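The Ferry to Beltosness

The ferry left Truswood at 19 minutes past the hour, which was late, and the woman at the rail had already decided not to mind. She had the letter in her coat. It said the house was hers if she wanted it, and that the key was with the post office, and that the roof had been looked at.

She had last made the crossing when she was nine. Her aunt had met her on the pier with a wheelbarrow for the suitcase. They had walked up the hill without talking much, and at the top her aunt had said, "You'll want soup," and she had wanted soup.

The man next to her was eating a boiled egg out of wax paper.

"Visiting?" he said.

"I don't know yet."

He nodded as if people said this to him often. "My brother sold up for 2000 and a boat," he said. "The boat sank."

It rained for the second half of the trip. At the post office a girl gave her the key in an envelope and asked her to sign for it. The pen was on a string and the string was too short, so she had to lean.

The house was the last one on the road. It had been painted since she was a child, but only the front. Inside it smelled of coal and old newspaper. She went from room to room with her coat on. There were 56 jars in the pantry — she counted them because she did not want to sit down yet — and every one had a label in her aunt's square handwriting. Plum. Plum. Bean. Plum. One said Do Not Open, June, with no year. She put it back where it had been.

She lit the stove on the third try. Then she sat in the kitchen and read the letter again. The lawyer's office, Lozano, had written that the contents went with the house, and that an offer had come from a neighbor who wanted the land for sheep. She could say yes by mail. She would not even need to come over.

The neighbor came by at dusk with a loaf of bread. He was younger than she had expected. He stood on the mat and would not come farther in.

"I didn't mean to rush you," he said.

"You haven't."

"She used to let me run them in the top field. I'd pay, if you stayed. I'd pay either way."

"What did she charge you?"

He looked at his boots. "I read to her," he said. "Evenings, after her eyes went. She liked the shipping news. She liked anything with prices in it."

The woman cut the bread and gave him half of it to take home, and he took it.

When he had gone she found the newspaper on the chair by the stove. It was folded to the shipping page. A coaster out of Tundititz was due with timber. She held it at arm's length, then closer, and then she went to find her bag, where her glasses were. She read the whole page out loud, prices and all. It took almost an hour. The wind got up while she was reading, and she drew the curtain and went on to the next page.

In the morning she walked down to the post office and asked the girl for a stamp, and then asked what it would cost to have a trunk sent over.

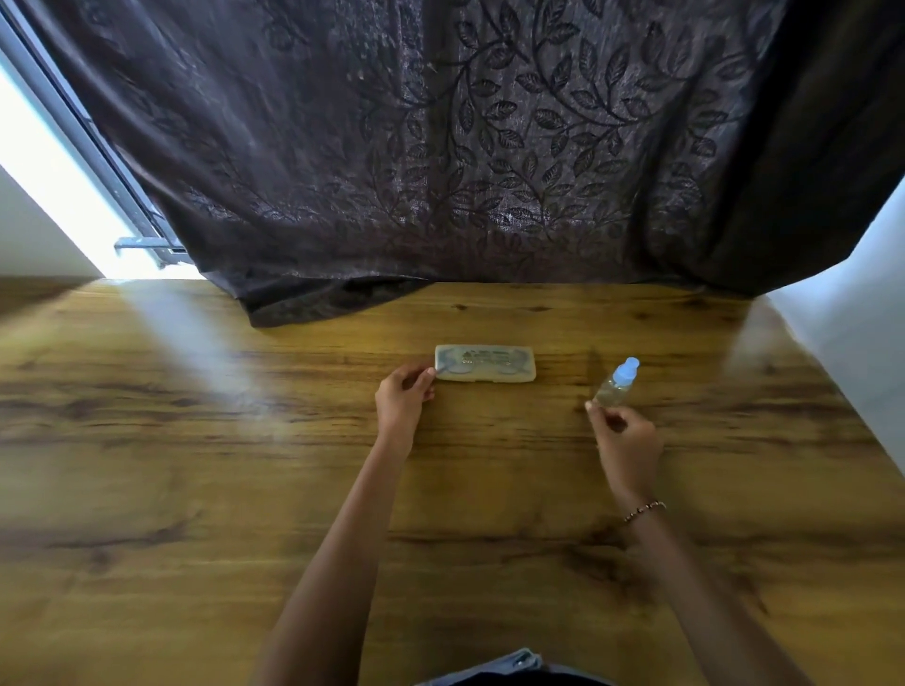
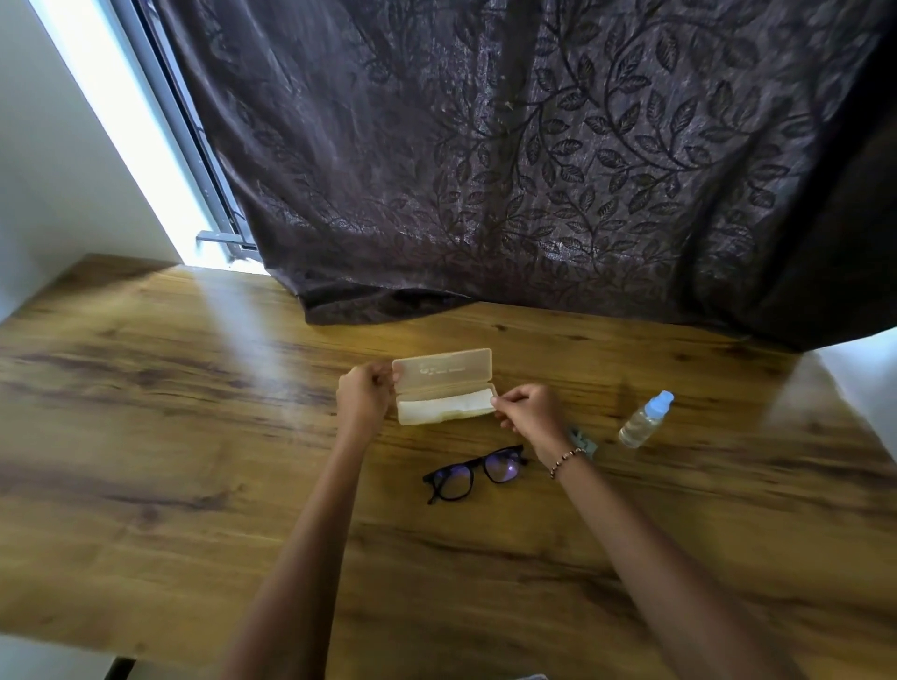 Leafy curtain, first picture; open glasses case, second picture.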